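About Fonby

Fonby is a small company for home order and clothes care. We come to your home, we sort the wardrobe together with you, and we teach a way of folding that you can keep after we leave.

Who we are

Funmilayo Iyamu started Fonby after many years in a hotel laundry. First she worked alone, on evenings, for neighbors. Today we are five. Shazia Lashari and Bukola Bako make the home visits, Genowefa Sowa repairs knitwear, and Fatima Onuoha answers the phone and plans the calendar. Last year we visited 117 homes.

How we work

We use the bed as our table. It is wide, it has a good height, and every family has one. The clothes come out in small piles - sweaters first, then trousers, then the rest. You decide what stays. We never throw away anything without your word.

A knit sweater should not hang, it becomes long at the shoulders. We lay it flat, bring in the sleeves one after the other, and fold up from the hem. If there are beads or sequins at the neckline, we put a thin cotton cloth between the layers.

A blue sweater with a sparkling neckline, spread out on a "Bonne nuit" bedspread: 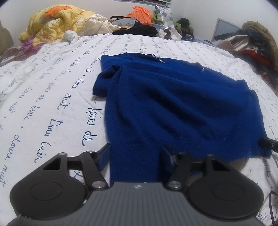 Visits and prices

One visit takes a morning or an afternoon. The first talk by phone is free and lasts 20 minutes. Small repairs we take with us and bring back at the next visit.

Our office is closed until 15th August. You can leave a message, and Fatima will call you when we are back.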